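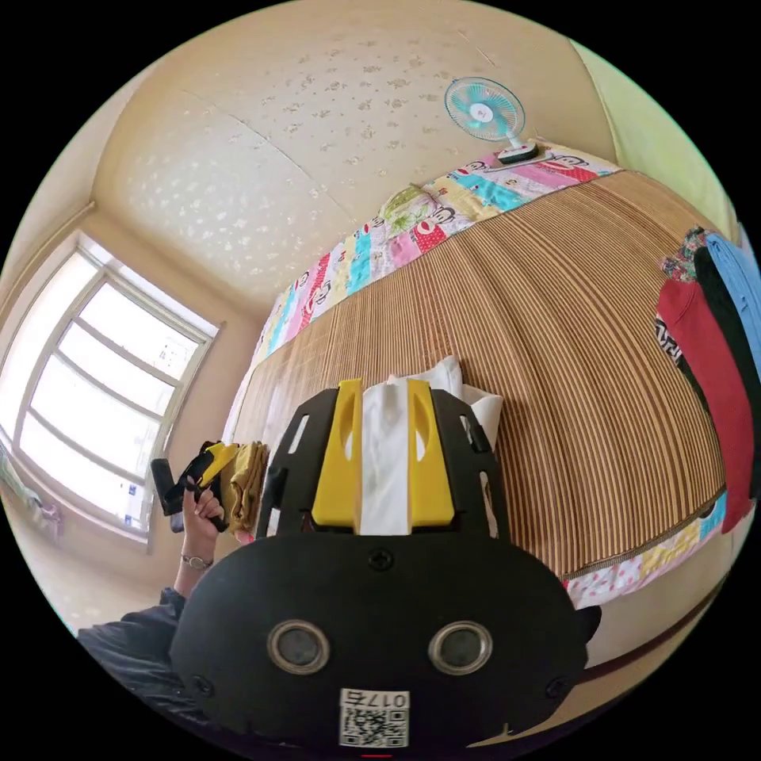
Jirdale Old Tool Circle – Minutes, May meeting

Last updated: May, after Anel sent corrections

Present: Radoslava Koubek (chair), Anel Steyn, Rostislav Bartoš, Natália Skála, and me, Ginevra Orlandini, writing this down again. We started at 7:10 pm, ten minutes late, and that was my fault – I had the key.

1. Last month's minutes

Rostislav wanted it on record that his plane is a Doležal No. 2 and I had written No. 12. Fixed. Everybody else was happy, or at least quiet.

2. The Doležal question

We spent most of the evening on this one and I loved it. Anel has been going through the trade directories for the Doležal plane works, and she's now pretty sure the firm was making planes in Jirdale a good while before it moved out to Lillasier. The old story (the one in our own booklet, I'm sorry to say) has them starting in Lillasier. She passed around copies of two directory pages with a Doležal listed as "plane maker and grinder" on Mill Street, Jirdale. Same first initial, too!

Rostislav isn't convinced. He thinks it could be the uncle, who only did grinding and never put his name on a tool. He'd like to see a plane stamped Jirdale before we change anything in print. Radoslava asked if anyone had ever seen one. Natália said she might have, years ago, on a dealer's table, and didn't buy it, and I thought Rostislav was going to cry.

We agreed that I'll write to the records office in Lillasier and ask for the lease on the works. Anel will keep going with the directories. The booklet stays as it is until we hear back, but I'm going to put a slip of paper in the copies we have left saying the date is under discussion.

3. Turkimitz catalog reprint

Natália has finished scanning the Turkimitz catalog, all 139 pages, and it looks terrific. The brace and bit section came out really crisp. Two pages of spokeshaves have a brown stain across the middle and she asked if she should clean it up on the computer. Anel said leave it, I said clean it, and Radoslava said leave it and put a note in the front, so we're doing that.
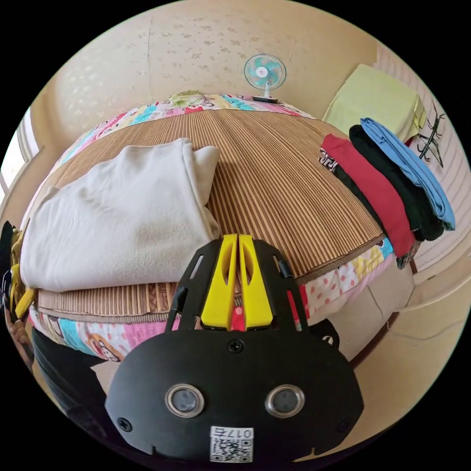
We also had a long back-and-forth about how many to print. Natália got a price for 200 copies and it's a lot better per book than the smaller run, but then we have to store them, and my hall closet is already full of the last booklet. Rostislav offered his dry shelf in the garage. We voted for the 200, four in favor, with Anel abstaining because she wanted a hardback.

The price table at the back will go in full, with the handwritten changes left in. Those changes are half the fun – whoever owned this copy crossed out the drawknife price and wrote a higher one next to it, and then crossed that out as well.

4. Stamp list

Still going. Radoslava added 12 new maker's stamps from the collection she looked through last month, mostly molding planes. Three of them have no town on them. She'll bring rubbings next time so we can argue properly. Please, everyone, write the width of the stamp on your cards, I can't match them up without it.

5. Anything else

Natália asked if we could start at 6:30 during the summer. Yes, fine with all of us.

Rostislav has a spare vise screw, left-hand thread, free to whoever wants it. I took it.

Finished at 9:05 pm. Anel is bringing the directories again next time.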